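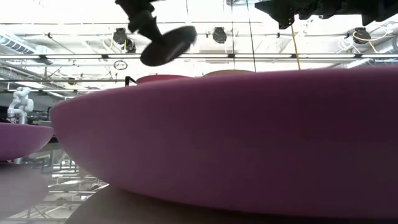

Bring a Bowl, Take a Bowl – the swap is back in June

Members' News | Kitchen & Table
Apr 13, 2012
By Ilze Pärn
Comments (13)

Get your cupboards open, everyone, the bowl swap is coming back to Odley! We had such a good time with it last year that Emília was asking for the hall dates before we'd finished folding the tablecloths, and I'm very happy to say we have the main room for the whole of the second weekend in June.

For those who joined us over the winter, the idea is very simple. You bring a bowl you don't use any more, you put it on a table, and you go home with somebody else's. Mixing bowls, salad bowls, cereal bowls, the big one you were given as a wedding present and have been slightly afraid of ever since – all welcome. Last year 357 bowls came through the door and I went home with four of them, having promised my husband I would come back with one. (The small yellow one has since been broken and I'm still cross about it.)

The thing I'm most excited about is the colour tables. Until now we've sorted everything by size, which is sensible but a bit dull to look at, and it meant all the big plain white ones ended up together looking like a hospital canteen. This time Teodor Olteanu is laying it out by colour, and I've become a complete bore on the subject of purple. Purple is wonderful on a bowl! On a curved side you get a mauve where the light catches it and then a deep plum, nearly maroon, as it goes round into the shade, and all from a single plain bowl with no pattern on it at all. Put a red-pink one and a tan one behind it and the whole table warms up. I would never have thought of tan as a colour to get worked up about, but next to purple it looks like good toast.

We've also decided to do without cloths on the colour tables. A shiny top gives you each bowl's reflection underneath, so you get the underside colours for free, and it saves Emília the ironing. Please do bring a soft cloth if you have one spare, as fingerprints show up terribly.

Plain bowls are especially wanted. We always get plenty of flowery ones, and they go quickly, but a good big plain bowl is the thing people ask me for all year round. It holds the bread dough, then the salad, then the apples, and if it's a nice enough colour it can live out on the side and never go into a cupboard at all. Gaspard Lacroix keeps his post in one.

Gaspard is doing his dough table again, by the way, next to the kitchen hatch. He'll be making a plain white loaf and the Drudance bun, the one with caraway, and he has asked me to say that he'd like the loan of two really large bowls for the weekend. You will get them back. He was very firm that I should put that in.

New this year is a short talk from Pascal Chauvin on choosing a mixing bowl, which I heard him give at Skondora in the autumn and enjoyed far more than I expected to. He's very good on rims. A wide flat rim is easy to grip with floury hands, a thin one pours better, and he has strong views on people who buy a set of three and only ever use the middle one. (I am one of those people and I sat very low in my chair.)

A few practical bits. Bowls can be dropped off at the side door on the Friday evening or brought along on the day. Please wash them first, and no chips or cracks, as they do end up being eaten out of. If yours has a lid, tape the lid on. One token for each bowl, up to six per household, and you can spend your tokens at any point over the weekend. Anything left over goes to the kitchen at Sabatier Road, who had 86 plates from us at Christmas and have told us they're still short of bowls.

Helpers' names to me or Emília Kuruc, please, and if you own anything large and purple I would love to hear from you before June!

Shared 533 times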